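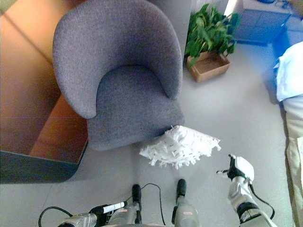 Seating / Bedroom & Reading Chairs / Tub Chairs

TASOW TUB CHAIR, SPECKLED GRAY

$222
In stock. Ships flat? No. Ships whole, in one big box. See Delivery.

Our best selling bedroom chair, back again after a long gap. Same shape as before, rounded back that runs straight into the arms, deep seat, woven gray fabric with the lighter and darker flecks in it. Sits low. Good for a corner, good for the end of a bed, good for the pile of clothes that isn't dirty enough to wash.

If you had the old Tasow (the plain charcoal one), this is the same frame with a new cover. The old cover is gone for good, please stop emailing Refugio about it.

Quick facts

Color: speckled gray only. No other colors planned this year.
Fabric: Rutherford weave, polyester blend, heathered
Back and arms: one continuous curve, padded
Legs: short, dark, screwed on at the factory
Seat: foam, fixed, not removable
Assembly: none
Guarantee: 5 years on the frame, 2 years on the fabric and foam
Made for: indoor use, home. Not contract rated. Cafes and waiting rooms, ask about the Curnumora instead.

What's included

One chair. That's it. Fringed white throw cushion is separate, plant is not ours, floor is not ours. We get asked.

About the fabric

Flecked on purpose. A flat gray shows every bit of lint, the speckle hides most of it. Looks lighter by a window and darker in a room with lamps, so if you're matching to a rug or a headboard order a swatch first. Swatches are free, allow a week.

Up close it's a fine weave, not a chunky boucle. Doesn't snag as easy as boucle. Cats will still have opinions. We can't cover claws under the guarantee, sorry.

A little rough on bare legs the first few sits, then fine. Citlali Pacheco in our showroom has had the sample by her desk since July and says it has softened up some on the arms and nowhere else.

Cleaning

Vacuum with the soft brush head. Get down into the curve where the seat meets the back, crumbs live there.
Spills: blot, don't rub. Damp white cloth, a drop of dish soap, blot agian with plain water.
Let it dry on its own. No hair dryer.
No bleach. No steam.
Cover does not come off. Do not unstitch it to find out.

Where to put it

Most people push it right back against a wall. Works, the back is curved so you lose a bit of space behind each side but the chair doesn't look stranded. Angle it a little into the room and it looks better, and you can get in and out without twisting. Leave enough gap that the fabric isn't rubbing on paint.

Next to a low piece of furniture: check the arm. The arms swell out wider than the base does, so measure at the widest part of the arm and not at the floor. This is the number one reason for returns on this chair. Fraser Crichton who handles our returns would like you to measure twice.

On carpet: fine. Legs are short so on a thick pile the chair looks like it's sitting right on the floor. Some people like that. Short pile shows more of the leg.

On hard floors: put felt pads on. Not included, any hardware store.

Goes with pretty much anything gray, white, or blue. Also works with warm wood and copper tones, more than we expected. Green plant beside it does a lot for not much money.

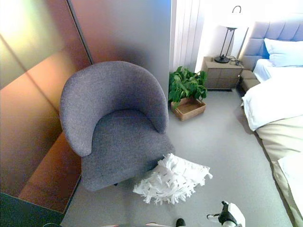 FRINGED THROW CUSHION, WHITE (sold separately)

Shaggy, feathery, strands going every which way. Softens the chair up a lot. Slides around on a smooth bedspread, less so on the Rutherford weave. It still ends up on the floor if you toss it on, so tuck it into the curve of the back.

Sheds a bit at first. Shake it outside a few times. White is white, it will pick up whatever is on your carpet, so maybe not for the house with the black dog. Spot clean, then comb the strands out with your fingers while damp. Don't tumble dry, they mat.

Add it from the cushions page. Goes in the same box as the chair if you order both together. Order it later and you pay shipping twice.

Delivery

Chair comes fully built and boxed. The box is bulky more than heavy. One person can slide it, two is better on stairs.

Check your doorways first. The back doesn't come off and the arms don't come off. If it won't go through upright, turn it on its side and take it round the door frame legs first, the curve helps you here.

Curbside is standard. Room of choice is extra and has to be booked at checkout, the driver can't add it on the day.

Orders in by noon go to the Preltberg warehouse same day. Allow 3 working days from there for most addresses, longer for islands and mountain roads. Macario Valdovinos runs the dispatch desk and will call if there's a problem with the address, so please give a number that somebody picks up.

Keep the box till you're sure. We can't take it back without one.

Returns

Unused, in the original box, within the return window on your receipt. You pay the pickup unless it's damaged or we sent the wrong thing.

Damaged in transit: take photos before you unwrap it all the way, send them with the order number. Don't sign it off as good if the box is crushed.

Questions we get

Does it swivel?
No. The Curnumora swivels.

Is there a matching footstool?
Not yet. Leopoldo Tlapale is working on one in the same weave. No date, no price, no waiting list.

Can a tall person sit in it?
Sit, yes. Lean your head back, no. The back stops well short of head height and the seat is low. It's a put-your-socks-on chair, or read a chapter chair. For a whole evening get something with a higher back.

Does the seat go flat?
Foam settles a little in the first weeks then holds. If it dents and stays dented inside the guarantee, tell us.

Can I buy a pair?
Sure. Order them together so they come off the same roll of fabric. Color can shift a touch between rolls and you will notice if they are side by side.

New smell?
Some, when first unboxed. Open a window for a day or so.

Can I see it in person?
Yes, Preltberg showroom, upstairs with the bedroom stuff. Call first, it moves around.

Customer notes

"Bought for the bedroom, now its in the living room because everyone kept sitting in the bedroom." Verified buyer

"Smaller than I pictured but I didn't measure so that's on me. Comfy. Arms are wide enough to rest a book on, not a mug." Verified buyer

"Fabric nicer than the old charcoal. Knocked off one star, box was a nightmare to get rid of." Verified buyer

Price and stock checked 29 Aug 2020. Price doesn't include shipping or the cushion.

Also in Tub Chairs: Curnumora Swivel, Curnumora Low Back
Swatches / Delivery areas / Contact the showroom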